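Search this notebook
Search

November, Friday

Turtleneck block, second toile, for the Foven order. Started at 8 in the morning, stopped when the light went.

The first toile was too tight over the head and stood away at the back of the neck. Cut the new collar on the cross grain with the stretch going around, and added a little at the center back. Collar height left as it was on the first one, folded once. Esther Temba tried it on over bare neck and then over a thin shirt. Goes over the head now without catching on earrings. Still a slight bubble under the chin when she looks down. I pinned it out at the front seam and marked the pin line in red on the toile. Have not moved it to the paper yet.

Fabric is the Urach rib, 180 gram, dark brown lot. It curls badly at the cut edge. Steamed it flat and let it rest over lunch before sewing. The gray lot behaves better but we only have enough for sleeves.

Stitch tests on scraps: narrow zigzag popped on the third hard pull. Three-thread overlock held, but the seam shows as a ridge under a jacket. Four-thread with the tension dropped a bit on the left needle was the best of the lot. Use that for the collar join and the shoulders.
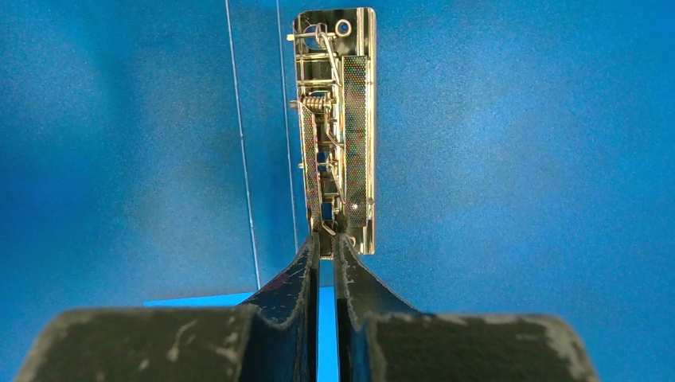
Esther's view is that the ridge won't matter under wool and we should stop fussing over it. If people wear the thing under a blazer or a pinafore dress, she said, the part they will notice is the sleeve bunching at the elbow, so take the width out of the sleeve first.

Fair point. Measured the sleeve against the Yagi blazer sample and there is too much cloth from the elbow up. Will slim the upper sleeve and leave the cuff alone. The armhole can also come up a little, but check arm lift before cutting anything in the good rib.

Wash test on the Promness houndstooth for the jacket: 24 hours flat to dry after a cool hand wash. Lost a little in length, nothing in width. The check still lines up at the side seam. Pre-shrink the whole piece anyway.

Still to do: true up the collar pattern, recut sleeves in gray, order over 2000 meters of the dark thread, ask Foven if they want the back neck tape or not.

Last updated Friday, late afternoon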